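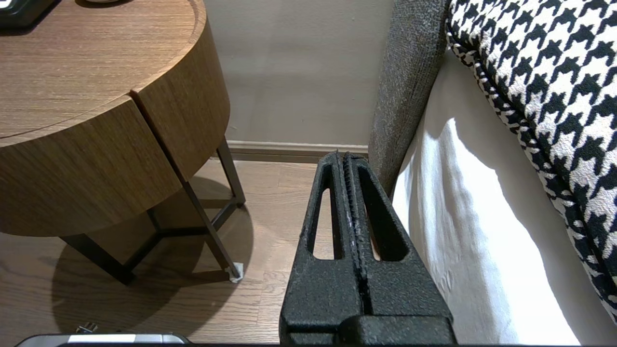

Round bedside table with drawer, on a dark bronze metal base.

Bedside Tables: Frequently Asked Questions
Last updated October 11, 2018

What does the Derley come with?
The table top and drawer come assembled as one piece. The metal base is packed flat underneath it in the same carton, along with the bolts, a hex key and a bag of spare foot pads.

How long does assembly take?
Most people finish in 12 minutes. Lay the top face down on a blanket, set the base over the holes and start every bolt by hand before you tighten any of them. If you tighten one leg first, the last hole usually won't line up.

My table rocks. Is it defective?
Probably not. Loosen the bolts half a turn, stand the table upright, press down on the top and tighten again. If it still rocks, check that every leg has its foot pad and that none is sitting on a rug edge.

Will the legs scratch my floor?
Not with the pads on. Lift the table to move it. Dragging it pulls the pads off, and bare metal will mark wood and vinyl.

Can I keep it next to a sunny window?
You can, but the finish will change over time.
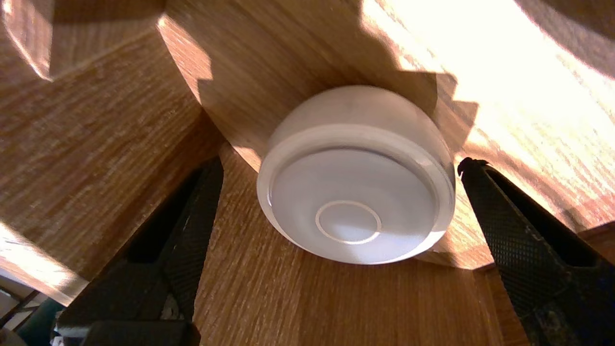 Direct sun lightens the brown tones first, and anything left in one spot for months can leave a darker patch under it. Move lamps and clocks now and then, or close the blinds in the afternoon. This applies to the Buven nightstand too.

How do I clean the top?
Use a soft cloth, slightly damp, and wipe with the grain. Dry it right away. Do not use ammonia, bleach or furniture polish with silicone.

Does the Insaurralde use the same base?
No. The bolt pattern is different and the bases can't be swapped.

Can I order spare parts?
Yes. Foot pads are free for the first two years. Bases and drawers are sold separately through the Endo parts desk. Please have your order number ready.

What is the return period?
You have 14 days from delivery. The table must be in its original carton with all hardware.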